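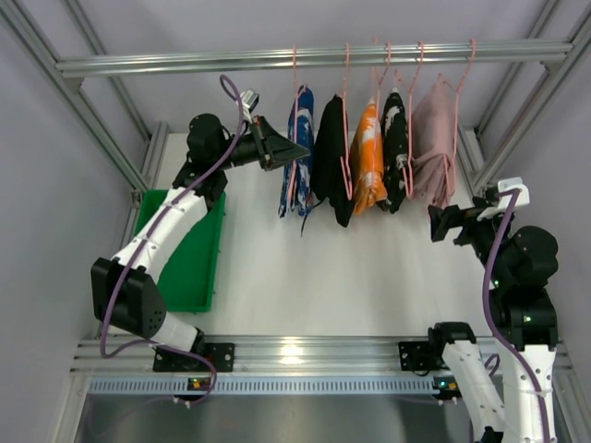 Setting up a two-arm clothes rail cell in a shared workshop

These notes cover the mechanical build, the cables and the first moves. They assume you already have two small arms that run from one computer, and that you have moved them by hand from the keyboard. Our cell stands in the back bay at Arngate and was put together by Florencio Echevarría and me. Yolanda Requena wrote the control scripts.

What you need

Aluminium profile for the frame, plus a wide grooved beam for the front
Corner brackets, T-nuts and M5 bolts
One metal rod for the rail
Two black mounting plates
Panels for the floor, back and sides
Slotted cable trunking
Thin hangers and a few garments you don't mind spoiling
A shallow bin

1. Build the frame

Cut the front beam first and take every other length from it. Ours is 690 mm between the side profiles. Bolt the frame together loosely on a flat bench, measure both diagonals, and tighten only when they match. If the frame is out of square the rail will be too, and the arms will meet the hangers at a different height at each end.

Fit the panels before the arms go on. Choose a pale, plain finish. We started with bare chipboard and the cameras had trouble finding the edge of anything brown.

2. Fix the rail

Rest the rod across the frame and put a small corner bracket under each end. Check it with a spirit level. The rod must not turn when a hanger is dragged along it, so add a grub screw at one end if it does.

3. Mount the arms

Both arms bolt to the front beam, one towards each side, facing the rail. Slide the plates along the groove until each gripper can reach past the middle of the rail with the elbow still bent. Tighten the plate bolts in two passes. Check them again after the first hour of running. Ours had worked loose by then.

Mount a camera above each wrist and tilt it so that the fingertips show at the bottom of its picture. Write down the angle. You will knock it sooner or later.

4. Run the cables

Leave a generous loop at the wrist, then follow the arm down to the base. Move every joint to both ends of its travel with the power off and watch the loop. It should never go tight and never hang low enough to catch a hanger. We used purple cable for both arms so it stands out from the black and white parts. The trunking goes directly below the front beam.

5. Hang the clothes

Start with a single plain garment. When the arm can touch its hanger every time, go up to five, and mix the colours and widths. Dark cloth next to dark cloth is hard going, so keep something bright between the black ones at first. Push the garments towards one side and leave a stretch of bare rail to move them into. The bin goes on the floor panel at the left.

6. First moves

Set the speed low. Ours was 18 per cent of full speed for the first week. Bring one arm up to the nearest hanger with the other held back and its gripper open. Stop short of the hanger, look, then close the last gap in small steps. Keep one hand on the stop button.

Do not let both arms near the same hanger until you have set a minimum distance between the wrists in software. Yolanda's script stops everything if they come closer than 7 cm.

Spare brackets are in the drawer marked Cantero. Please put the hex keys back on the board when you finish.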